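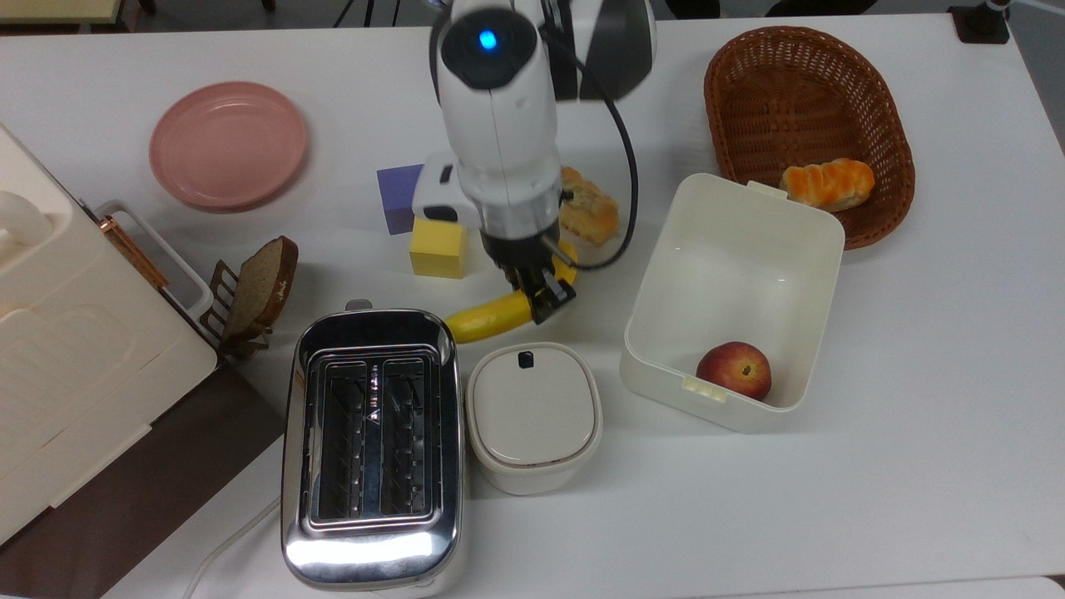
Bok-nam Ko wrote:

> I've been through the stats from both rounds and I think we should
> name Wi as starting center for the rest of the season and stop
> rotating. She leads the league in feeds into the circle. Gratomville
> have figured out a settled midcourt and look what it has done for
> them. Mellorwood did the same and they beat us by 2.
>
> The league site has 1,278 feeds for the whole competition so far and
> Wi's share of that is bigger than anyone's. I don't see what there
> is left to argue over. If we wait until finals to settle the lineup
> it's too late.
>
> I'd also like us to go to the paid stats package. It's 500 for the
> season and we'd get the per-quarter breakdown for every team, plus
> the heat maps.

Bok-nam, thanks for putting the work in, but I'm not there yet on either one.

Start with the feeds. Who is recording them? At our home games it's whoever isn't on the bench duty list, and I have done it myself twice with a toddler on my lap. At Nindamwood they count a feed every time the ball crosses into the circle and somebody on the same team touches it. At Gratomville I'm pretty sure they only count it if the shooter gets a clean catch. Those are different numbers. If you play more of your games at the generous venues you look like a better feeder, and we have played more of ours there than most.

Second, Wi plays every minute. Of course she has more feeds than a center who comes off at half time. Mellorwood split the position between two players all through June, so neither of them shows up near the top of your list, and yet you cite Mellorwood as a team with a settled midcourt. Which is it? I went back over their team sheets and the wing defense is the only spot that hasn't moved.

I like Wi as a player. She sees the long ball earlier than anyone else we have, and she doesn't panic when the first option is covered. But watch the last quarter of the Mellorwood game again if you still have the recording. We turned over three center passes in a row from the same move: drive left, look up, float it to the goal attack at the top of the circle. Their wing defense was standing there waiting for it by the third one. That is a tired player going to the pass she likes best. A feed count doesn't show you that, because the ones that got picked off never went down as feeds at all.

Which brings me to the question I'd want answered before anyone is named for anything. What is our turnover rate off the center pass, with Wi on and with Wi off? I can't find it on the league site. If you have it, post it and I'll read it with an open mind. If it's only in the paid package, I'd like to see one round of it for free before we hand over 500 that was supposed to go to bibs and the second set of post pads. The post pads at the far end are held on with tape.

I also don't put much weight on heat maps for this level. Somebody has to tap the court on a tablet every time the ball moves. I tried it for one half of a practice match and I was a pass and a half behind by the first whistle. You'll get a nice colored picture of where the person with the tablet thought the ball was.

As for "too late by finals," we haven't made finals. We need to win both of the remaining away games, and the Nindamwood court is slick in the evening and they run a zone that eats up anything slow through the middle. I'd start Wi at wing attack for that one and put fresh legs in at center for the second and fourth quarters. If it goes badly you can all say so on here and I won't complain.

One thing I do agree with is that the rotation should be written down in advance and sent around the night before. Finding out in the parking lot isn't fair to anybody, and I think some of what people are calling a lack of combination is players who didn't know which bib they'd be in until ten minutes before the first pass.

So my vote is no on fixing the lineup and no on the package for now. I could be talked around on the first if the turnover numbers are good. Could whoever kept the paper sheets for the Gratomville game please scan both sides this time? The last lot had the fourth quarter on the back and it never got sent.

Practice is still 6:30, indoor court. Bring a dark top and a light top.

Sombat Intarasuk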